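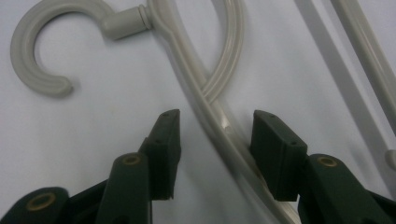
How I Fold a T-Shirt Over a Hanger, and How I Finally Got My Closet Under Control

I have a small closet and a big shirt problem. When I moved into my place in Sultthorpe I told myself I'd sort out the clothes in a weekend, and then I lived out of two duffel bags until February. What got me moving was the hangers. I had wire ones from the dry cleaner, a few fat wooden ones, some velvet ones that shed on everything, and a big tangle of plastic, and every time I pulled out one shirt three more came with it.

So I went all plastic, all one kind, and worked out a routine I can get through on a Sunday afternoon with the radio on. Here goes!

What you need

A table or any clear flat surface at about hip height (a bed works too but your back will complain)
Matching plastic hangers, one per item plus a few spares
A damp cloth and a drop of dish soap
A bag for giveaways
A marker and some masking tape

I bought mine from Wastari, which is a discount housewares place near me, and they were 299 for a bundle in whatever the loyalty points are called. I cashed in 2822 points in one go and got a bath mat as well. Any plain plastic hanger is fine, though. I'd only say look for a hook that turns. I used to think that was a fancy extra and now I get annoyed by the ones that don't.

Step 1: Check every hanger first

Put each hanger down flat on the table and look it over before it goes anywhere near a shirt. I run a finger along the arms, all the way out to the ends. You're feeling for rough seams, the little ridge left over from the mold, because that's what snags knits. If it's a small one I take it down with a nail file. If there's a crack near the neck, the hanger goes out. I tried gluing one once and it dropped a winter coat on my head.

Give the hook a turn while you're there. If it's stiff, wiggle it back and forth a few times. If your hangers have grooves in them they collect dust like you wouldn't believe, so wipe along the groove with the damp cloth and let everything dry before you start hanging things.

Step 2: Sort the clothes in piles

I make 6 piles on the bed: tees, button-ups, sweaters, pants, dresses, and "why do I own this." The last pile goes straight into the giveaway bag and I don't reopen the bag. (I have reopened the bag. I got back a Leka festival shirt that has a hole under the arm and I have not worn it since.)

Step 3: Hang from the bottom up

For tees and anything with a snug neck, push the hanger in from the hem and bring the hook out through the collar. It takes a second longer than yanking it through the neck, and your collars won't go wavy. Lay the shirt on the table to do it the first few times, it's so much easier than fighting with it in the air.

Button-ups: do the top button and one in the middle.

Step 4: Fold the sweaters over

Sweaters get shoulder bumps if you hang them the regular way. Fold the sweater in half lengthwise so the sleeves line up. Lay the hanger on top, upside down, with the hook poking out at the armpit. Fold the body over one arm of the hanger, then fold the sleeves over the other arm. Pick it up by the hook and it holds itself. Really heavy ones I still keep on a shelf.

Step 5: All hooks the same way

Every hook faces the back wall when I start. When I wear something, it goes back with the hook turned around. After a season you can see exactly what you haven't touched. Put a bit of masking tape on the end of the rod with the date you started. Mine says 25 October 2026, in terrible handwriting.

A few odds and ends

Slippery tops: wrap a rubber band around each end of the hanger. Cheaper than the Fliseck grip strips, and I've tried both.

Don't pack the rod. I leave roughly 2 fingers of space between things and the shirts come out far less creased.

Keep the spares together on the far left so you aren't digging for one on laundry day. Mine used to live on the floor, and I stepped on a lot of them.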